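Six Weeks of Learning to Drink Tea Slowly

07/04/2022

I have been a gulper all my life. Coffee, water, soup if the spoon is too far away, I gulp it. So when my friend Jae-in Tak started dragging me along to her tea evenings this spring I figured I would last one session and then go back to my big mug and my bag on a string. Reader, I own a gaiwan now. I own 2 gaiwans!

A gaiwan, if you have never used one, is just a bowl with a lid and a saucer. You put a frankly alarming amount of leaf in the bottom, pour on hot water, count a few seconds, then tip the lid a little and pour the tea off through the gap. Then you do it again with the same leaves. And again. The first time I tried it I burned my thumb and two fingers and said a word I don't say in front of my mother. Jae-in told me to fill it less. That was the whole lesson, and she was right, the rim stays cool enough to hold if the water stays below the flare.

What got me was the third pour. The first one of that rolled oolong was nice, kind of grassy, a little thin. The second was sweeter. Then the third came out and it tasted like somebody had buttered it. Same leaves! Same kettle! I had been throwing away the good part of tea for my entire adult life, because I always made one cup and tossed the bag.

So of course I went overboard. I read everything on the shelf at the library (all three books) and started keeping a notebook. Page one says "oolong, GOOD" and page two says "different oolong, also good," so it took me a little while to find my vocabulary. By May I was writing things like "wet stone" and "the smell when you open a box of raisins," and feeling pretty pleased with myself.

The water turned out to matter more than I wanted it to. Our tap water in Mitham is hard, and you can see it on the inside of my kettle. Jae-in brought over a jug of filtered water one evening and we made the same tea both ways, side by side, and I kept hoping I wouldn't be able to tell. I could tell. The tap water cup was flat and had that skin on top. I bought a filter pitcher the next morning.

Then there is the cup question, and I have opinions now. A wide, open mouth lets the tea cool down fast and throws the smell right up at you. A tall narrow one keeps the heat in and the smell stays down there with it. Thin rims are nicer to drink from than thick ones, and I will argue about that with anybody. 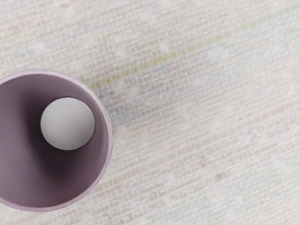
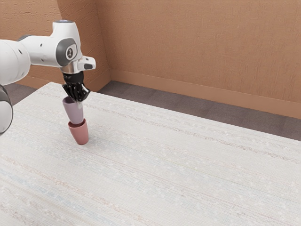
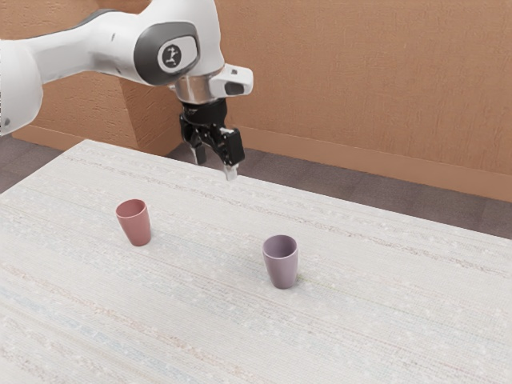 Color is its own rabbit hole. I always thought a tea cup should be white inside so you can see what you brewed, and for learning I still think that's best. You pour two teas next to each other in white cups and the difference jumps out at you, one pale gold, one almost orange. But once you know a tea well, drink it out of whatever makes you happy. My favorite right now is a stubby brown thing I found at the Odano secondhand store, with a chip on the foot and a glaze that pooled on one side.

The person who really opened things up for me was Teófilo Castaño, who runs the tea table on the upper floor of Divetti. I went in asking for "something dark" and he sat me down and brewed for most of an afternoon. He started with a roasted oolong, went on to an aged white tea I had never even heard of, and finished with a ripe pu-erh that smelled like a forest floor after rain and tasted like cocoa without any sugar. I was a bit dizzy on the bus home. Eat something first, that's my advice. A plain cracker is fine, a bowl of rice is better.

He also got me to stop fussing over the timer. I was standing there with my phone counting out seconds, and he told me to smell the lid instead. When the smell goes from sharp to round, pour. I got it wrong plenty, and a couple of those pours were bitter enough to make my ears move, but you just make the next one shorter and carry on. I love how forgiving that is. With a big pot, one mistake is a whole pot of mistake. With the little bowl it's three sips and you get another try.

If you want to start, please don't buy a set. Get a plain white gaiwan, the smaller the better, one cup you like, and a little bag of rolled oolong. Use more leaf than feels sensible. Rinse it once with hot water, dump that, and then keep your first few pours very short.

Next up for me is cold brewing, since my kitchen gets miserable in the afternoons. I have a green tea sitting in a jar in the fridge right now and I'm opening it after dinner. If any of you have done this with a roasted tea, tell me how long you left it in!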